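The Arside Specimen
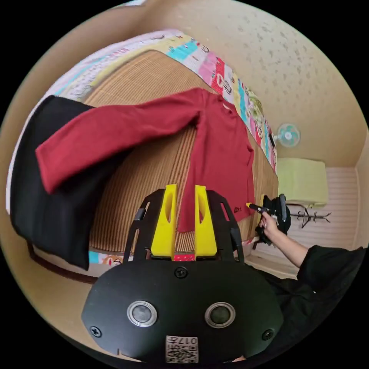
Red shirt, long sleeves, laid out on a woven mat.

Njoroge Magesa opened the drawer marked Athumani at the Marnbridge type store and found the lower case without its g. The catalogue gave the face as a narrow upright script, cast in one size, 246 sorts to the fount. The drawer held every other letter, two forms of the ampersand and a card dated 30/08/2023 which read: g out on loan, Zamcombe.

He wrote to Zamcombe. The reply came in February, set in Athumani and printed on grey stock. It contained no g. Where the letter was needed the compositor had used a q, with the tail filed and turned to the left.

Magesa measured the q under the glass. The join was clean, and the new tail sat level with the y. He drew it at 20 times its size, scanned the drawing and placed the outline in the digital file, which Arside had ordered for a set of church notices.

Arside approved the proof without comment. He entered the glyph in the register as g, alternate. In the column for the original he wrote the drawer number, then put the card back and shut the drawer.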